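Cuaderno de taller, puesto bimanual
Octubre de 2018

Sigo con las reglas de mesa. Llevo toda la mañana con esto y estoy contento, porque por fin tenemos algo que cabe en una hoja y que se puede leer de pie, con los guantes puestos y el operador esperando. La versión de junio tenía ocho páginas y la gente la firmaba sin abrirla (yo el primero). La nueva la hemos escrito entre Tae-yang Sung y yo, discutiendo cada línea, ¡y qué bien se discute cuando hay datos delante!

Los datos: 1.997 episodios grabados en el puesto desde que montamos los dos brazos, de los que 1.112 pasan la revisión sin una sola nota. El resto tiene alguna. Me he leído unas 100 notas, elegidas al azar, y lo que más se repite no tiene que ver con los brazos ni con el control. Es la mesa: objetos que quedan tan cerca de la mano que el primer movimiento ya los toca, envases que vuelven a salir siempre en la misma postura, cosas que alguien dejó al borde y que no figuran en la hoja del episodio. Todo eso se arregla antes de dar la salida.

Reglas que quedan, tal como las vamos a pegar en el puesto:

R1. Postura de partida. Las dos manos dentro del campo de la cámara de cabeza, dedos extendidos o poco flexionados, sin apoyar peso en el tapete. Si una mano arranca fuera de campo, se repite la salida.

R2. Holgura. Entre cualquier dedo y el objeto más próximo tiene que caber un puño. Sung quería ponerlo en centímetros. Le he dicho que nadie va a sacar una regla a mitad de turno y ha cedido, a cambio de que en la revisión sí se mida sobre la captura.

R3. Posturas mezcladas. Siempre algo de pie y algo tumbado. Los tumbados, en diagonal respecto al borde, y cambiando la diagonal de un episodio a otro.

R4. Materiales mezclados. Al menos un envase de película transparente o de brillo metálico por tanda. Son los que más guerra dan a la percepción y por eso mismo los quiero dentro. Lo del plástico con reflejos me parece lo más bonito del proyecto, lo reconozco.

R5. Todo lo que está sobre el tapete está en la hoja, incluidos los envoltorios sueltos. Si no está en la hoja, se retira o se apunta.

R6. Pies detrás de la cinta amarilla mientras haya par en los motores. Se espera a que el operador diga "libre" en voz alta. Un gesto con la cabeza no vale.

R7. Un cambio de objetos se hace con los brazos en pausa y con una sola persona metiendo las manos.

R6 y R7 salen de la guía interna de Marndale, que es seca pero muy buena. Copié la palabra "libre" tal cual. En Arboleda usan otra y cuando viene alguno de ellos hay un segundo de duda que no me gusta nada, así que propongo unificar.

Pendiente de R2: el globo terráqueo. Con soporte y arco ocupa más de lo que parece, y si el pulgar está abierto se come la holgura enseguida. Opciones: llevarlo hacia el fondo, o cerrar el pulgar en la postura de partida. Prefiero la primera, porque tocar la postura de partida obliga a rehacer la comparación con todo lo anterior.

Pendiente de R5: ¿el bloque amarillo claro con la ranura cuenta como objeto o como útil? En la hoja hay columnas distintas. De momento, objeto.

El formato de hoja es el de Grollex con dos columnas nuevas (postura inicial y tipo de superficie). Trorneck nos ha pedido una copia en cuanto esté cerrada, lo cual me alegra el día. Les he dicho que esperen a que la usen dos turnos completos; seguro que R3 cambia de redacción, "en diagonal" lo entiende cada uno a su manera.

Probado: leer las siete en voz alta antes de una tanda lleva menos de un minuto. Se queda como costumbre.

Mañana: pasar la hoja a limpio, medir holguras sobre capturas, hablar con Sung del pulgar.

Comentarios (3)

T. Sung: De acuerdo con casi todo. En R2 insisto: un puño, ¿de quién? El mío y el tuyo no se parecen. Pongamos un taco de espuma colgado del puesto y asunto resuelto.

Turno de tarde: R5 nos ha ido muy bien hoy. Pregunta: si un envoltorio queda debajo de otro objeto, ¿una línea en la hoja o dos?

Autor: Dos líneas, y en observaciones "debajo de". Lo del taco me encanta, lo corto mañana.
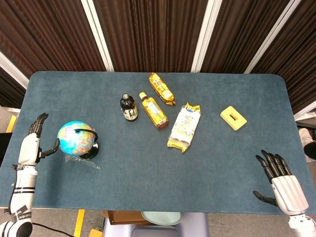
Mesa con las dos manos en campo. Para R2, mirar el pulgar izquierdo y el globo; para R5, el plástico suelto que hay debajo.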